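How to Gather Fabric Evenly (and Enjoy Doing It)

Gathering is the first technique I fell in love with, and I still get a little thrill when a long flat strip turns into a ruffle under my fingers. You need a sewing machine or a hand needle, thread, pins and some patience. That's the whole list!
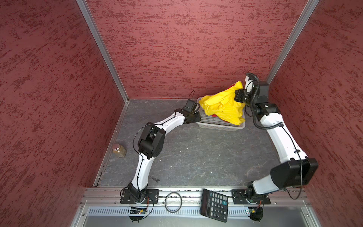

460 words

Start with how full you want the ruffle to be. For a soft, everyday look, cut your strip one and a half times the length of the edge it will join. For something generous (my favorite, always) go to double. Thin cottons can take even more, while anything heavy gets lumpy fast, so stay on the low side with denim or canvas.

Finish the hem of the strip before you gather it. Hemming a flat strip takes minutes. Hemming a ruffle is a miserable way to spend a Wednesday night, and I speak from experience.

Step 1. Set your machine to its longest straight stitch and loosen the top tension a touch. Leave long thread tails, longer than you think you need.

Step 2. Sew two parallel rows inside the seam allowance, one a quarter inch from the raw edge and the other just under half an inch. Don't backstitch at either end. Styliani Konstantinidis, who taught the class where I learned all this, sews a third row on slippery fabric, and her gathers are gorgeous.

Step 3. Fold the strip in half, then in half again, and mark the folds with pins. Do the same with the edge it's going onto. Match the pins, right sides together.

Step 4. Tie off the threads at one end. At the other, take hold of the bobbin threads only and pull gently, sliding the fabric along with your free hand. Work from each end toward the middle if the strip is long. My last skirt had a 300 inch strip, and I broke it into separate sections with fresh threads for each one. Please do this! A snapped thread at the far end of a long strip will ruin your evening.
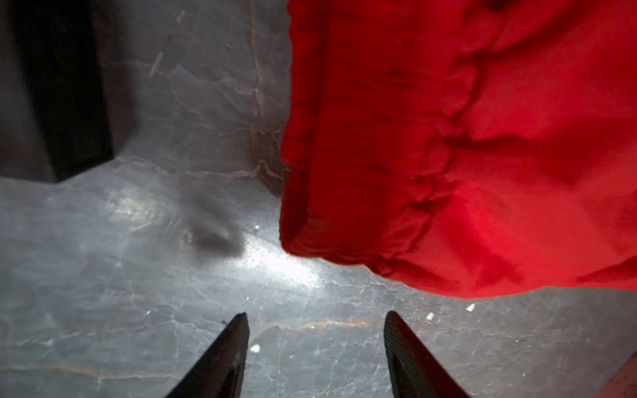
Gathers along a seam in bright red fabric.

Step 5. Now spread the gathers. Run a pin down between the little folds to even them out, and look at the strip from arm's length every so often. Pin it heavily.

Step 6. Put your stitch length and tension back to normal (I forget every single time) and sew between the two gathering rows with the ruffle side up, so you can see any tuck trying to sneak under the needle. Go slowly.

Step 7. Pull out any gathering thread that shows on the right side. Press the seam allowance flat, away from the ruffle, using only the tip of the iron. If you press right over the gathers they go flat and sad.

If the threads keep breaking, try the cord method: zigzag over a length of dental floss or thin crochet cotton without catching it, then pull the cord. It's wonderful on thick fabric.

Practice on a 20 inch scrap first, with thread in a contrasting color so you can find it again. Next up in March: gathering with clear elastic, with a sleeve pattern to try it on.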